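Melulden 214 Outdoor-Rated Network Cable, Bulk and Cut Lengths

Home > Cable > Copper data cable > Outdoor and direct burial

Product summary

The Melulden 214 is a four-pair copper data cable for runs between buildings, along fences, under eaves and in shallow trenches. It has solid conductors, a water-blocking gel fill and a black polyethylene outer jacket. It is sold on a reel or cut to length at the counter.

The 214 is a fixed-installation cable. Its solid conductors will work-harden and break if flexed repeatedly, so it should not be used as a patch lead. Terminate each end at a jack or patch panel inside the building and use a stranded lead from there to the equipment.

Page revised 5/24/22. The revision adds the Hastcombe stock note and corrects the bend radius for gel-filled cable.

Construction

Conductors: solid bare copper, 23 AWG
Pairs: four, twisted, color-coded
Separator: cross-shaped spline, polyethylene
Fill: water-blocking gel
Inner wrap: clear polyester tape
Jacket: UV-stabilized polyethylene, black
Shield: none on the standard type; foil and drain wire on type 214-F
Rip cord: yes, under the jacket

Electrical and mechanical

Category: 6
Maximum channel length: 100 m, including patch leads at both ends
Maximum permanent link: 90 m
Power over Ethernet: suitable, subject to the bundling limits below
Minimum bend radius, installed: eight times cable diameter
Minimum bend radius, while pulling: ten times cable diameter
Lowest installation temperature: minus 10 C
Length markings: printed every meter, counting down to zero on reels

Ordering codes

214-R: standard reel
214-FR: foil-shielded reel
214-C: cut length, standard, sold by the meter
214-FC: cut length, foil-shielded, sold by the meter
Project orders over 2,000 m are supplied from a single production batch on request. State this when the order is placed. It can't be arranged after the reels have been allocated.

Cut lengths are not returnable. Unopened reels may be returned within 21 days of delivery.

Choosing between 214 and 214-F

Use the unshielded type for most garden, yard and outbuilding runs. Use 214-F where the cable must run alongside mains wiring for more than a short distance, or close to motors, welding sets, pump controllers or radio equipment. The foil and drain wire have to be bonded to the building ground through a shielded jack or panel. If the drain wire is left floating, the foil gives little benefit and the added cost is wasted.

Where the two buildings have separate grounding systems, bond the shield at one end only and fit a surge protector at each entry point. If there is doubt about the state of the grounding, use fiber. The Ekero two-core fiber kit is stocked for this purpose and is listed under Fiber, outdoor.

Burial

The jacket may be placed directly in soil. Conduit is still advised under driveways, vegetable beds and anywhere a spade or post-hole digger is likely to be used. Lay the cable on sand, cover with more sand, and place warning tape above it before backfilling. Keep it clear of buried mains cable and cross at right angles where a crossing can't be avoided. Check local rules for trench depth and separation before digging.

Leave a drip loop below the entry hole on any wall. Drill the hole so that it slopes down toward the outside, sleeve it, and seal both ends of the sleeve after the cable has been tested.

Indoor use

Polyethylene jackets and gel fill do not meet the flame rating required inside most buildings. Bring the cable in by the shortest route and change over to an indoor-rated cable at the first termination. Many local codes set a maximum distance for this.

Gel

The gel is a petroleum compound. It stays on tools and finishes, and it will stain bare timber and carpet. Wipe each pair with a dry cloth and then with a citrus-based cable cleaner before punching down. Leave no gel on the contacts. On vertical runs, strip the jacket back only as far as needed and close the end with heat-shrink, or the gel will creep down into the back box in warm weather.

Bundling and PoE

Up to 21 cables may be tied in one bundle when carrying data only. Where high-power PoE devices are connected, split the run into smaller bundles and leave an air gap between them. Use hook-and-loop straps. Nylon ties pulled tight will deform the pairs and raise return loss.

Accessories

Gazi 2 crimp tool, for solid-conductor plugs
Gazi gel cleaner, 500 ml
Ekero weatherproof back box, single and double
Ekero surge protector, wall mount, PoE pass-through
Melulden shielded jack, toolless
Melulden indoor patch leads, stranded, assorted colors
Heat-shrink end caps, adhesive lined

Stock

Standard reels are held at both depots. Foil-shielded reels are held at Hastcombe only and ship the next working day. Orders for cut lengths are measured against the printed jacket marks, and the start and end marks are written on the packing slip. No 214-FR reels will be available in the second half of August while the stock is moved to the new racking.

Connectors and network equipment

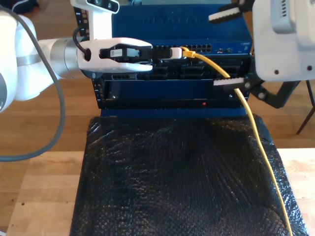
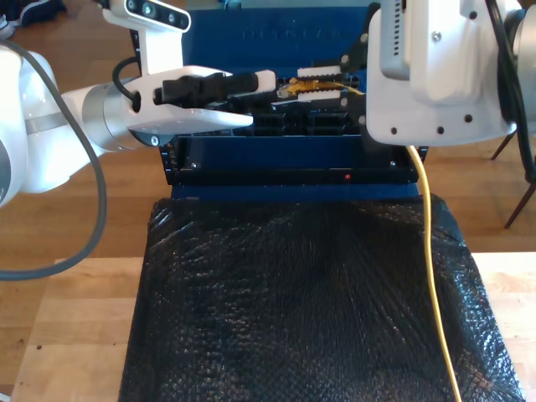 Customer comments (1)

Hastcombe cut me a length of the 214-C for a run to the workshop and the jacket marks matched the slip to the meter. The rip cord is worth using, as the jacket is tougher than the indoor stuff and I nicked a pair on the first end by going in with a knife. Two points for the page. The citrus cleaner needs a few minutes to dry before you punch down, and the single back box is too tight for this cable at the bend radius you give. I went back for the double. Could you list the outside diameter as well? I had to measure it myself before I could order glands.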